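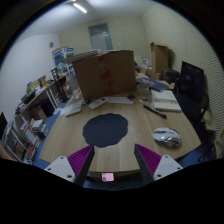

I've been asked often enough whether a machine could take over desk clearing at Jastdale that I've stopped answering off the top of my head and started using a checklist. It's the old Nutach inspection sheet, all 33 points of it, with my comments added after each one worth talking about (I've left out the dull ones, you don't need my views on the fire door signage). The desk with the big brown cardboard box across the back of it makes a good test piece, because anyone would call clearing it an easy job! Box off, papers in a pile, remote back where it lives, pen in a pot. Five minutes for me, with the radio on. For a machine I'd want the whole sheet gone through first.

Marks are OK, FIX or NOT YET. "Not yet" means I wouldn't let a machine do it without a person standing there.

PART A. BEFORE ANYTHING MOVES

1. Stop button can be reached from where the person stands.
Mark: OK
Comment: Reach for it with your wrong hand too. I always forget and then feel silly.

2. Fingers and pads checked for splits, grit and loose screws.
Mark: OK
Comment: Ribbed pads do pick up fluff. Wipe them with a barely damp cloth and let them dry properly. I gave up on the spray cleaner, it left them slippery and I spent a whole morning blaming the grip settings.

4. Floor clear where people will walk.
Mark: FIX
Comment: Office chair pushed right in or taken out of the room, please. A chair on castors is the thing I bump into most and I've got eyes.

5. Nothing stacked on top of something that's going to be moved.
Mark: FIX
Comment: There are flat papers or folders on top of the big box, sticking out past its left edge. I'd lift those off by hand first and not think twice about it. A machine told to "move the box" will very likely move the box, and the papers will go wherever they fancy. Until it asks about the papers first, this one stays as it is.

6. Lighting steady, no strong reflections on the work surface.
Mark: OK
Comment: OK for people. Shiny wood with light bouncing off it is harder work for cameras, and a thin pale thing lying in a patch of glare can get missed altogether. A plain mat helps a bit.

PART B. THE LIFTING AND SORTING

9. Load is within what one person or one machine can hold safely.
Mark: NOT YET
Comment: I don't know what's in the box and neither would the machine. Tip a corner and feel it, that's what we all do without noticing. The Vunutico I watched in July did try a sort of nudge first, which I was very pleased with, then it drove its gripper into the cardboard and left a dent you could rest an egg in. Paulauskas (they do our servicing) say the new settings are gentler. Try it again and write down what happens.

10. Cardboard sound, tape holding.
Mark: look every time
Comment: Press along the tape with your thumb. Tape that has let go at the bottom is how you get a foot full of tins.

12. Clear or see-through items pointed out before starting.
Mark: NOT YET
Comment: My biggest worry, and I'll go on about it to anyone. Clear plastic against a pale wall is nearly invisible in a camera picture. I've squinted at my own photos trying to work out where a tub ends. Liette Gagnon puts a strip of coloured tape round anything transparent before a run and I've started doing the same. Cheap, ugly, works for me.
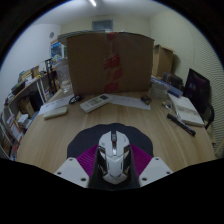 For items 14 to 18: remote and folded glasses in front of the box, clear glass over to the right.

14. Personal things removed first.
Mark: FIX
Comment: Glasses! Folded black glasses on a wooden desk should go in somebody's pocket or a case before any run. Thin arms, easily scratched, dear to replace. I wouldn't ask a machine to pick them up, and I'd be cross with a person who did it by the lenses.

15. Drinking glasses and anything breakable taken away.
Mark: FIX
Comment: Take the glass to the kitchen yourself. We've had 2 breakages on other desks and I swept up both.

16. Loose paper can be gathered without creasing.
Mark: NOT YET
Comment: Flat paper on a flat desk is horrible to pick up. I slide a sheet to the edge and pinch it there. Some machines have learnt that trick and some scrabble at the middle like a cat at a door. Allow 3 tries a sheet, then step in.

17. Remote controls and other things with buttons.
Mark: OK with a person watching
Comment: Nice chunky shape, so it's one of the jobs I'd happily hand over. Squeezing the buttons is the snag. If the air conditioning changes its mind halfway through, you'll know why.

18. Pens and markers.
Mark: OK
Comment: Caps on, check by hand. Best success of the lot so far, I'm quite fond of watching it.

PART C. AFTERWARDS

29. Everything is where it was meant to go.
Mark: NOT YET
Comment: Tidy and put away are different jobs. A neat row of papers in the wrong order costs me more time than the mess did.

31. Person in charge has signed.
Mark: FIX
Comment: In ink, with the time. "Signed on the tablet" didn't save last time.

33. Would you leave it running while you make a tea?
Mark: NOT YET
Comment: For the pens, possibly. Go through Part B again after Paulauskas have been, and bring the coloured tape, the roll in my drawer is nearly finished.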